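FOR IMMEDIATE RELEASE
6 November 2023

Zira puts its wooden play board on general sale, red star and all

Zira, the small maker of tabletop toys and activity boards, today opened orders for the Pornow board, a big flat wooden surface for pushing, sliding and sorting blocks. Sold until now to a handful of preschools. Now open to everyone, homes included.

The idea is a plain one. A large board, laid flat on whatever table you have. Blocks in simple shapes that a child can shove from one side to the other without lifting. No slots, no pegs, no sound chip. Pale wood so the block shows up well agianst it, even from across the room.

"We kept taking things away," said Viorica Berisha of Zira. "The first one had a rim and a tray and painted lanes. Kids ignored the lanes. So, off they went. What stayed was the wood and the shapes."

The star is the shape most buyers ask for first. Five points, so it turns when you push it off center, and getting it to go straight takes practice. It comes in bright red. Star blocks are sold singly or in a set of 6 with other shapes.

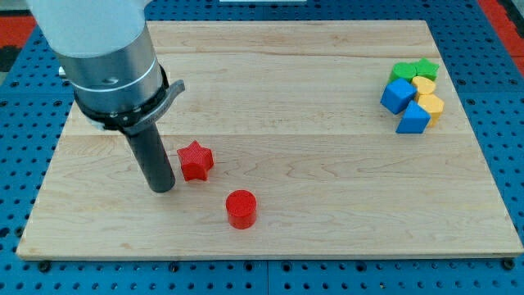

Usa Saithong wanted to know how the board would hold up to daily use, and whether a chewed or lost star meant buying the whole set again. She had been through 2 sorting toys in a year, she wrote, and both ended up in a closet over one missing piece. Berisha's answer: any block can be ordered by itself, same price as in the set, and the board can be wiped with a damp cloth and oiled when it starts to look dull.

Boards are put together at the Đorđević workshop, which has handled Zira's wood orders from the start. Knots and grain vary from one to the next and are not grounds for return. Warping is. Each board carries a 2 year warranty against warping and splitting, blocks 90 days.

Early version went out to 4 preschools in September. Notes from teachers led to a couple of changes, mainly a revised instruction sheet (now one page, mostly drawings) and a cloth bag for the blocks. Teachers also asked for a list of games, this is in the box too.

Availability

Orders are open now through Zira and through the retailer Sasidis, which will have boards in its stores while stock lasts. Schools ordering 4 or more get free delivery. Please allow extra time for delivery as the board ships flat in one large carton and can not go by regular mail. Spare blocks ship seperately.

Review samples: limited number, first come. Returns of samples not required.

Press contact: Viorica Berisha, Zira press desk

END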